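Trinarwood Home Bar Forum > Tools and Glassware
Thread: Jigger or just eyeball it?
Started by jabari_kioko, April, 7:42 pm
554 views

jabari_kioko wrote:
I've been making drinks at home for a couple of years and I still can't settle on how to measure. At the moment it's a metal jigger, a bowl of ice and whatever glass is clean. I put brown paper down over the table first because I drip everywhere and the white top shows every mark. My questions are whether a cone jigger is worth keeping over a small marked cup, and whether the ice should go in the glass before or after the pour.

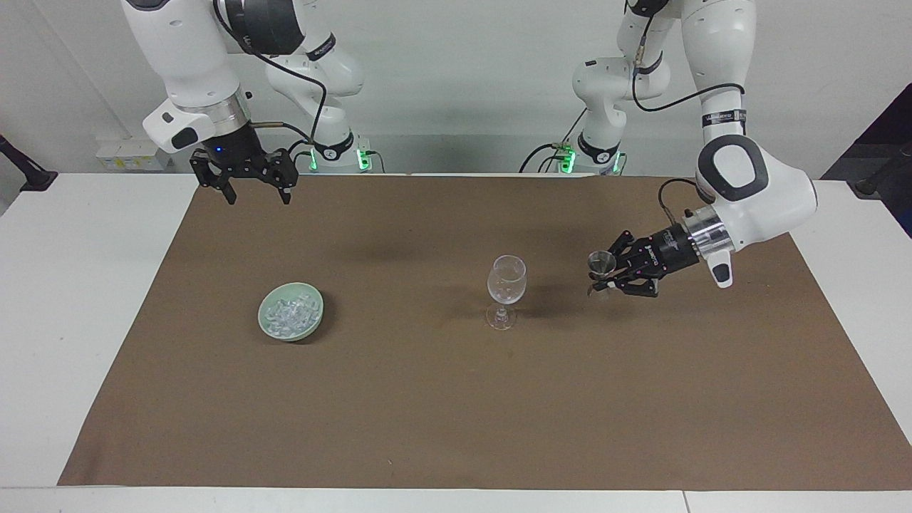
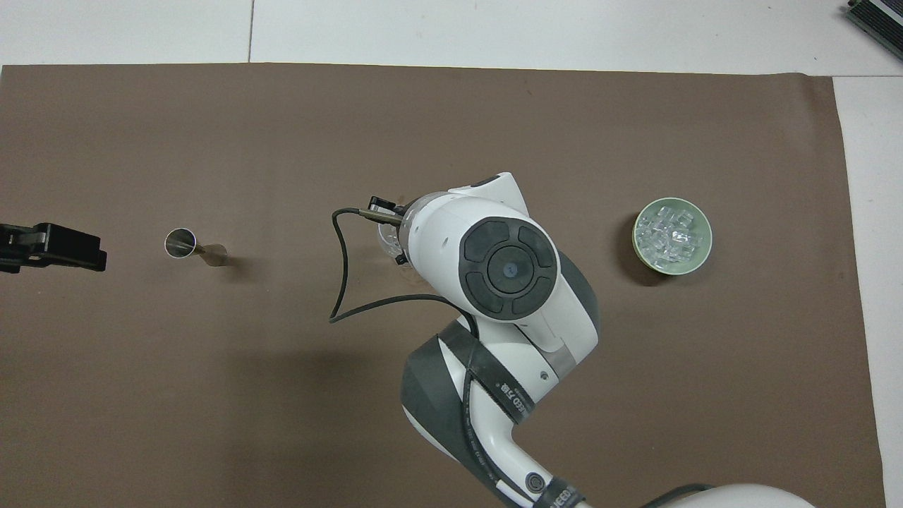 Jigger, wine glass and bowl of ice in the first one, brown paper on the table in both.

I mostly make spritzes and the odd gin and soda, so nothing fancy.

margit_e wrote:
Keep the jigger. The cone shape is harder to read when it's part full, but if you always fill to the rim you don't have to read it. Mine is 30 on one side and 45 on the other and I've learned which drinks suit which side.

Ice goes in first for a spritz. If you put it in after, it splashes, and you've already told us about the dripping.

kornelv wrote:
I disagree about filling to the rim. You spill a bit on the way to the glass every time, more if your hand isn't steady. I switched to one of those angled cups with the lines on the inside and I wouldn't go back. You look down into it from above and stop at the line.

Agree on ice first.

margit_e wrote:
You only spill if you carry it. Hold the jigger right beside the glass, pour the bottle into it there and tip it straight over. It shouldn't travel more than a couple of inches.

akos_lakatos wrote:
The bowl would bother me more than the jigger. Ice in an open ceramic bowl is sitting in its own water before long, and then you're scooping up wet ice and watering the drink down. I use a Huvier bucket with a rack in the bottom so the melt drains off. Before that I had a colander sitting in a mixing bowl, and it worked nearly as well for no money.

Nice colour on the bowl though. Is it green or is that my screen?

jabari_kioko wrote:
Pale green, yes, a sort of mint. It's the soup bowl I liked best out of the cupboard. I only fill it when I'm ready to pour, so I haven't had much trouble with melt, but I'll try the colander.

tahira_b wrote:
I don't drink but I make a lot of mocktails for family dinners and I measure all of it, syrup especially. With syrup a little over is very noticeable. I'd use the metal one for that as well. Plastic cups hang on to the smell of ginger no matter how you wash them.

Does the paper stay put? I tried butcher's paper once and it slid around and tore when it got damp.

jabari_kioko wrote:
I run a bit of tape underneath at the corners. It's off a Skorstead roll, heavier than butcher's paper. It gets a few creases but I reuse it until it's too stained.

kornelv wrote:
Why not just use a bar mat? A rubber one rinses off in the sink and you're done.

jabari_kioko wrote:
I had one. It was too small and the drips always landed beside it.

akos_lakatos wrote:
Same here, I use an old tea towel folded in half.

Back to the original question, I'd say wine glasses are fine for spritzes but fill them well up with ice. People put in two cubes and wonder why it goes flat and warm. More ice melts slower.

margit_e wrote:
Two cubes is plenty in a small glass. I don't want to be fishing for my drink.

tahira_b wrote:
I'm with Ákos on this one. Full glass of ice, then top up.

jabari_kioko wrote:
Thanks everyone. Keeping the jigger, ice first, colander under the ice. I'll try Kornél's angled cup if I see one on sale.

142 likes | 2 shares

Contact the moderators | © Trinarwood Home Bar Forum | Back to top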